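Progress report, fall term
Student Robotics Project, Clarnport High School
Prepared by Malathi Varma for the Dustport Education Fund
Fri 18 October

The grant has now paid for the first half of the term. The club has 14 students this year, and all of them have finished the safety and software units. Work since then has been in simulation, on the kitchen counter task we described in our March application. The students are writing the code that picks up a small round object from the counter and moves it to a container.
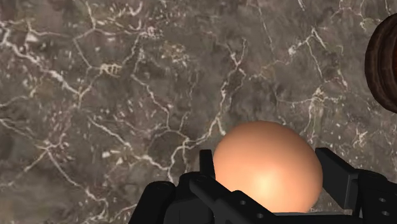
Simulated kitchen, Franka Emika arm and gripper

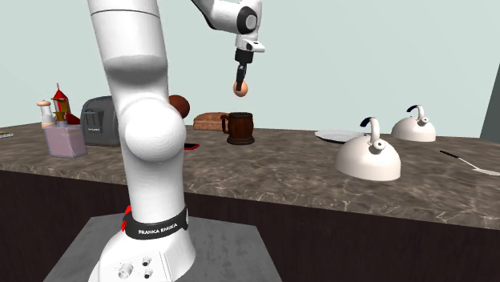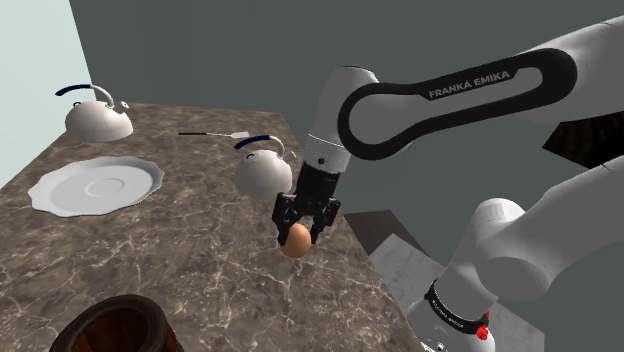
The students work in pairs. Each pair keeps its own log and has to run a change 50 times before it goes into the shared code. This slowed us down in the first weeks, but the logs are now good enough that one pair can pick up where another left off. We have 119 logged runs on the current version. The most common fault is the approach: the fingers come down too far to one side and push the object away. Two pairs are working on that.

Spending to date is $3000, mostly for two computers with better graphics cards, bought from Van Dijk. The second one arrived late, so the students shared a machine for most of September. We have not yet spent the travel money for the Cakcombe meet.

Before winter break we plan to finish the approach code, start on placing the object, and have each pair give a short talk to the ninth grade science classes. We would like to move the unused printing money to travel and will send that request separately.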